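Residents > Mevholm House > Shared Rooms > Minutes

Mevholm House Residents' Association
Minutes of the Shared Rooms Meeting, January

The meeting opened at 6:45 p.m. in the ground floor lounge, with Nighat Tarar in the chair. A quorum was present. The minutes of the previous meeting were approved with one correction: the storage fee listed under item 3 should have read $45.

1. Garment table

The chair reported on the use of the table in the garment room. Members noted that clothing is being left there overnight and that items belonging to different households have been mixed together on two occasions. White items are the hardest to return to the right apartment. The white cloth over the table has two short dark stitched marks on its lower flat part, and the meeting agreed that a small stitched mark of this kind would be an acceptable way for households to identify their linens. 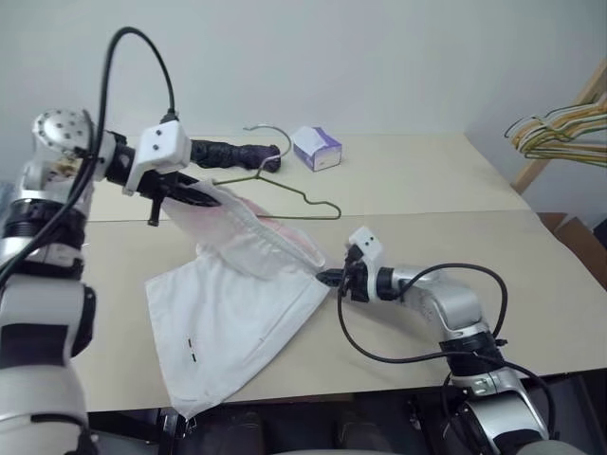
Hangers were then discussed at some length. The Minhas apartment asked that wire hangers be withdrawn in favor of wooden ones, as wire leaves a crease at the shoulder. Other members considered the thin olive-green hanger lying on the table behind the white fabric to be perfectly serviceable for light items. It was agreed that wire hangers may stay in use for shirts and pillowcases, and that coats are to go on wooden hangers only.

Motion: that the table be cleared by 9 p.m. each evening, with unclaimed items placed in the lost property cupboard. Carried, two opposed.

2. Purchase of hangers

Two quotations were received. Kusach offered wooden hangers at $682 for the full quantity, delivery included. Flokow offered the same quantity at $904, with a longer guarantee. The meeting voted to accept the Kusach quotation. Payment will be made from the furnishings reserve, and the chair will confirm the order in writing.

The unit 12 household asked whether residents could donate hangers in the meantime. Agreed, provided they are left in the garment room and not in the hallway.

3. Plants and the clothes rack

Responsibility for the plants in the garment room has not been settled since the fall. The chair stated that watering has been irregular and that the saucers must be checked before any clothing is hung nearby. The light wooden clothes rack stands against the wall behind the thick green stem, and a thinner stem also passes in front of its rail, so that long garments are likely to brush against the stems.

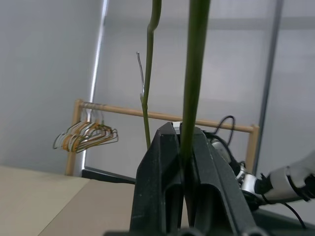 After discussion it was resolved that the plants will remain in the room - a proposal to move them to the entrance was withdrawn - and that the rack will be shifted along the wall before the next meeting. A watering list will be posted on the door. The dry tips will be trimmed at the same time.

4. Budget

A sum of $500 was set aside for small repairs to the shared rooms, including the loose door handle reported by unit 7.

5. Other business

The request for a second ironing board was deferred.

The meeting adjourned at 8:10 p.m.

Comments (3)

unit7: Handle is still loose. Please add it to the list again.

R. Minhas: For the record, I asked for wooden hangers for shirts as well.

third floor: Where will the watering list be, inside the door or outside?

This site uses cookies to remember your sign-in. Accept | Manage settings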